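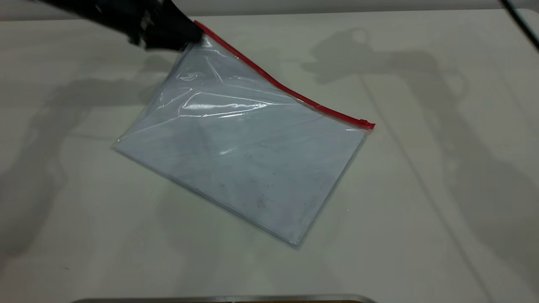

Informe de avance al financiador
Proyecto Stonance: comparación de pinzas para materiales flexibles
Periodo: segundo trimestre de trabajo, cerrado en mayo
Responsable: Karine Wong, laboratorio de manipulación de Grullstead
Destinatario: Fundación Friesen, programa de automatización ligera

1. Estado general

El proyecto sigue el plan aprobado, con un retraso de tres semanas en la parte de cámaras, que se detalla en el apartado 5. Las tareas de montaje y de definición de pruebas están cerradas. La comparación de pinzas está en curso y ocupa la mayor parte de este informe. No se solicita ampliación de presupuesto. Sí se solicita mover una partida pequeña de material fungible a piezas de repuesto.

En el periodo se han registrado 1009 intentos de agarre válidos con las 4 pinzas incluidas en la propuesta. Otros 74 se han descartado por fallos ajenos a la pinza: paradas del controlador, pérdida de sincronía entre cámaras y errores del operador al colocar el objeto. Los descartados se conservan con su motivo anotado, por si la fundación quiere revisarlos.

2. Qué se está comparando

La propuesta original hablaba de «objetos blandos de embalaje» en general. Tras la reunión de arranque se acordó concentrar el esfuerzo en bolsas de plástico con cierre, que son el caso que peor resuelven las celdas actuales y el que más interesa a los talleres de preparación de pedidos consultados. Se trabaja con bolsas transparentes de cierre de cremallera con cursor, vacías y con contenido plano.

Las tareas son 3:

Tarea A. Coger la bolsa por una esquina, partiendo de una bolsa tumbada sobre la mesa, y levantarla sin que se suelte.
Tarea B. Sujetar el extremo del cierre opuesto al cursor y mantenerlo fijo mientras el segundo brazo desplaza el cursor.
Tarea C. Girar la bolsa sobre la mesa hasta dejar el cierre paralelo al borde, sin levantarla del todo.

Las cuatro pinzas son la paralela de dedos rígidos que ya tenía el laboratorio (P1), la misma pinza con puntas de silicona fabricadas aquí (P2), la pinza angular de Fovia (P3) y una de ventosa blanda (P4). Todas se montan en el mismo brazo y con el mismo controlador. El cambio de una a otra lleva menos de media hora, incluida la calibración.

3. Resultados por pinza

P1, dedos rígidos. Es la más repetible en posición y la peor en la tarea A. Las puntas son lisas y el plástico se les escapa si no hay una arruga previa de la que tirar. Cuando la punta baja junto al arranque del cierre, el perfil del cierre le da algo de relieve y el agarre mejora. Se ha adoptado ese punto de contacto como referencia para todas las pinzas, a fin de que las cifras sean comparables.

P2, puntas de silicona. Da los mejores resultados en las tareas A y B. El rozamiento extra permite pinzar una sola capa de plástico contra la mesa y arrastrarla hasta formar un pliegue. El inconveniente es el desgaste: las puntas pierden adherencia con el polvo y hay que limpiarlas en cada tanda. Dos juegos se han rajado por la base. El molde se ha modificado para aumentar el espesor en esa zona y el tercer juego sigue en uso.

P3, Fovia. Funciona bien en la tarea C, donde la apertura angular ayuda a empujar la bolsa sin engancharla. En la tarea A es sensible a la altura: si la punta baja de más, presiona el plástico contra la mesa y salta la protección por fuerza. Se ha reducido la velocidad en el último tramo de la aproximación y las paradas han bajado, a costa de un ciclo más lento.

P4, ventosa. Coge bien las bolsas lisas con contenido plano y falla en cuanto hay pliegues bajo el labio. No sirve para la tarea B, y así constará en el informe final. Se propone mantenerla solo como referencia en las tareas A y C.

Las tablas completas, con los intentos por tarea y por pinza, van en el anexo que se entrega por separado. Conviene leerlas con cierta prudencia en el caso de P3, que empezó más tarde y tiene menos intentos que el resto.

4. Controlador y teleoperación

Las demostraciones se siguen recogiendo por teleoperación con dos brazos. En este periodo se ha sustituido el control de posición puro por uno con límite de fuerza en el eje vertical. El cambio era necesario: con la mesa rígida, un error de pocos milímetros en la altura bastaba para deformar las puntas de P2.

Queda pendiente el control de fuerza durante el tirón lateral. Ahora mismo el operador lo regula a ojo y se nota de un operador a otro. Karine Wong ha redactado una pauta corta de operación que fija la velocidad de tirón y el momento de cerrar la pinza. Los operadores la usan desde el comienzo de abril y la dispersión entre ellos ha disminuido en la tarea A. En la tarea B no se aprecia cambio.

5. Cámaras

Esta es la parte que lleva retraso. La cámara fija que cubre la mesa está en servicio y ha dado buen resultado en la localización de la bolsa, sobre todo cuando el cierre es de color. Con cierres transparentes el detector pierde la orientación con frecuencia.

Los problemas principales son dos. El primero son los reflejos: las arrugas del plástico producen brillos que el detector confunde con bordes, y son más intensos justo en la zona que la pinza está levantando. El segundo son las sombras de los brazos sobre la mesa clara, que cambian con cada movimiento y en ocasiones se segmentan como si fueran un objeto. Se probó un tablero oscuro y se abandonó, porque las bolsas vacías dejaban de distinguirse en muchas posiciones. Se mantiene el tablero claro y se ha pedido una luminaria difusa más ancha.

Las cámaras de muñeca están montadas y calibradas, pero todavía no se usan en la comparación. El soporte interfiere con el cuerpo de P3 cuando este se inclina, y hay que rediseñarlo. La pieza nueva está dibujada y se fabricará en junio.

6. Incidencias

Un cable del segundo brazo se enganchó durante una rotación de muñeca y dañó el conector. Se perdieron dos jornadas de toma de datos. Se ha cambiado el recorrido del cable y se ha añadido un límite de giro en el controlador.

El proveedor habitual dejó de servir el tamaño grande de bolsa que se venía usando. Las nuevas son algo más gruesas. Para no mezclar lotes, se ha anotado el tipo de bolsa en cada intento y se repetirá una parte de las pruebas de P1 con el material nuevo.

7. Presupuesto

El gasto acumulado está dentro de lo previsto. La partida de fungibles va por debajo, ya que las bolsas aguantan más intentos de los calculados antes de deformarse. La de repuestos va por encima, por el conector y la silicona. Se pide autorización para traspasar el sobrante de la primera a la segunda. El total no varía.

8. Trabajo previsto para el próximo periodo

Igualar el número de intentos de P3 con el de las demás pinzas.
Repetir las pruebas de P1 con las bolsas gruesas.
Montar el soporte nuevo de las cámaras de muñeca y recalibrar.
Instalar la luminaria y medir de nuevo los errores de detección.
Empezar el entrenamiento con las demostraciones de P2, que es el conjunto más completo.

La decisión sobre qué pinza pasa a la fase de piloto está prevista para septiembre. Con los datos actuales P2 va por delante, pero falta conocer la duración del nuevo juego de puntas en uso continuado. Si la fundación quiere ver la celda antes de esa fecha, el laboratorio de Grullstead puede organizar una visita durante julio, por la mañana, que es cuando se toman los datos.

Karine Wong
Proyecto Stonance, Grullstead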